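Jerholm Savings Cooperative
Minutes of the rates meeting, April

1. Minutes of the last meeting
Approved with one correction: the Zadport branch closes at 4:30, not 5.

2. Loan rates
The board discussed rising borrowing costs. Variable loans will stay as they are until the next quarter. The two fixed products will be repriced in May — members get a letter first.

3. Deposits
There are 294 open term accounts, and 73 mature before summer. Clarkico will send renewal notices. Members may roll over or withdraw without a fee.

4. Inflation survey
The Thepsuriya price survey was received late. 70 replies were usable. Food and rent were the main worries. Discussion carried over.
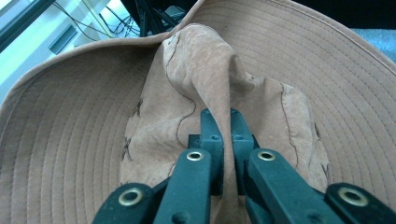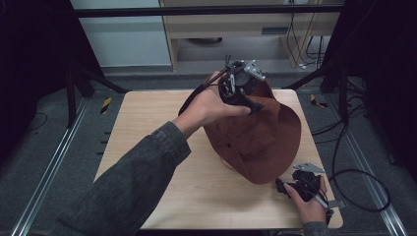

5. Next meeting
May, 6:15 p.m., same room.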